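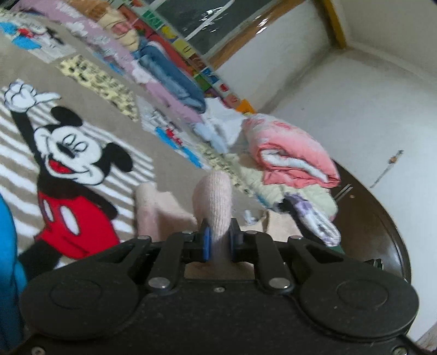 4. Recording a folding demonstration

4.1 Spread one knitted garment flat, with the hem towards the operator. Leave the other laundry in the room where it is, as the Sorora policy is trained on cluttered homes.

4.2 Open the fingers fully and bring them up to the hem.

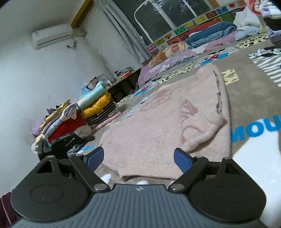
4.3 Close on the hem, fold once and release. Record 16 folds per garment.

Caution: keep the fingertips clear of loose yarn.

Note: our August set holds 838 folds. Hiba Ghanem checks new ones each Wednesday.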